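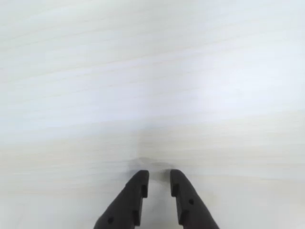

Photo courtesy of Womis

Womis Launches the Brorkideck, a Stackable Spice and Pantry Rack for Small Kitchens

FOR RELEASE IN JULY

Hi, I'm Nhyira Tsikata, and I started Womis after one too many evenings on my knees in front of a cabinet, hunting for the cumin. I knew I owned cumin. I owned three jars of it, as I found out when I finally emptied the whole thing onto the floor!

So I'm very happy to announce the Brorkideck, our first pantry rack. It's a set of low, stepped shelves that slide into the cabinet you already have, so the jars in back sit higher than the ones in front and you can read every label without moving a thing. You don't need a drill, and you don't need to own matching jars (mine certainly don't match).

We're offering it in two widths. The Brorkideck 121 holds up to 121 ounces of dry goods per shelf, and I cook for two people out of mine. The Brorkideck 128 is a little deeper and takes those squat jars that flour and oats tend to live in. Both come apart for washing, and both stack, so you can start with one and add another when your hot sauce collection gets out of hand.

What took the longest

The lip on the front edge. I wanted it high enough to stop a jar from sliding out when you shut the door too hard, and low enough that you can grab a packet of yeast with floury fingers. We went back and forth on that with Hoshino, the workshop that makes the racks for us, for most of the winter. They were patient with me, and I sent a lot of late emails with a lot of exclamation points in them.

We also changed the feet. The early ones squeaked on painted shelves, and my sister refused to keep hers until we fixed it. The new ones are soft and grippy, and you can pull them off if your cabinet is already a tight fit.

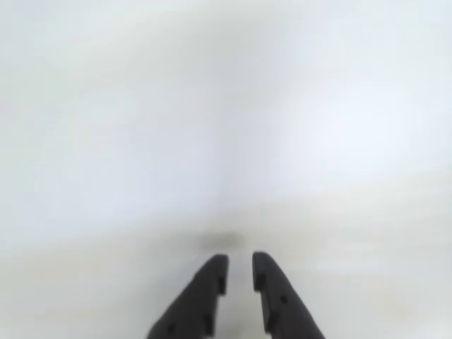

Where to get one

The first batch is 200 racks, sold through Oden, the kitchen store that has carried our drawer dividers from the beginning. They'll be on the shelf when the doors open at 10 a.m. on Wednesday, and online orders start at the same time. Anyone on our mailing list gets free shipping on the first order, and you can still sign up through the Womis website.

I'll be at the Oden store that morning with a loaded rack and far too many spices, so come say hi and bring your cabinet measurements (inside width, please, with the hinges counted).

About Womis

Womis designs simple storage for home cooks with small kitchens. For samples or interviews, write to Nhyira Tsikata through the press page on our website.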